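The Craft Table at Huttunen – Photo Gallery
Posted December 20, 2020

We finally gave the big table in the craft room a page of its own, and I'm so happy about it! Everything we make at Huttunen starts here, from salt dough ornaments to the little clay villages we put together in July (16 houses and a very crooked bell tower). If you've only ever seen the finished pieces on our shelves, come have a look at where they begin.

Clay first, then

Cream is my favorite color of clay to start with. It takes paint beautifully, and it looks lovely left plain too. A soft, rounded block of it is just about the friendliest thing you can put in front of a beginner. 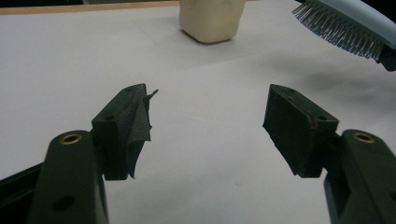
Texture is where it gets really fun. Press the bristles of an old hairbrush into a flat piece and you get a field of tiny dots – perfect for hedgehogs, stone walls and strawberry seeds. Combs are great too, and so are burlap and the bottom of a sneaker. We keep a box of odds and ends for this, and I would love it to be twice as full by spring, so bring whatever you have!

Room to spread out

A white surface makes such a difference when you work with pale colors. Crumbs show up right away, and you can judge a shape by its shadow as you turn it. I used to work on a dark green cutting mat and I will never go back.
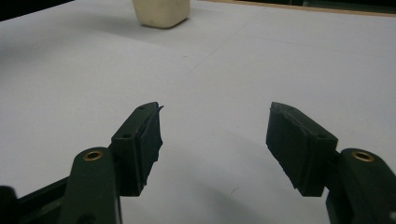
Our favorite sessions last 90 minutes, long enough to make one good thing and one silly thing. Roll your slab, cut your shapes, and leave the painting for another visit. More pictures of the ornament trays and the Grustska village are going up in the next gallery, bell tower included.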